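# Elluria Teleop Kit

Elluria lets one operator drive a full-size humanoid through a household job and save each run as a demonstration. Arms, hands and stance record on one clock. 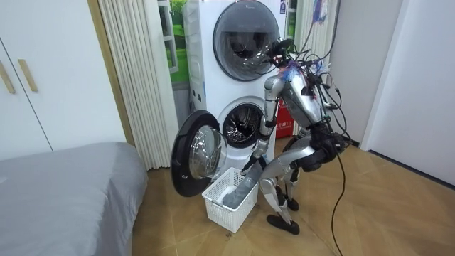

The kit ships with 2 hand controllers, a headset and a 35-foot tether. Storage holds 300 runs before export. Laundry is a good first task, with bending, reaching and soft items in one routine.
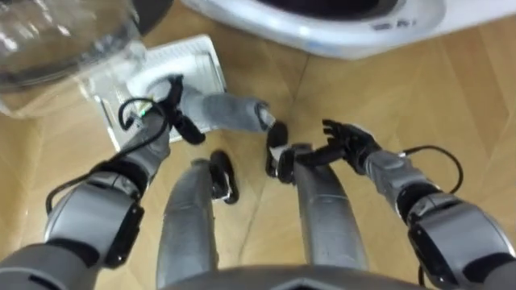

*Head view, left hand over the basket*

Drisgate software plays back head and room video side by side. Trim a run, label it, or delete it.
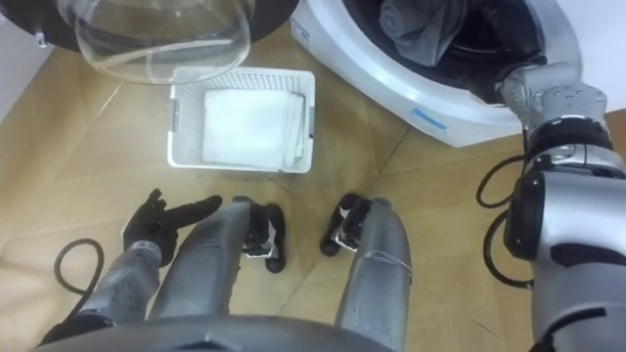

*Head view, right arm reaching into the drum*

Spare tethers are sold separately.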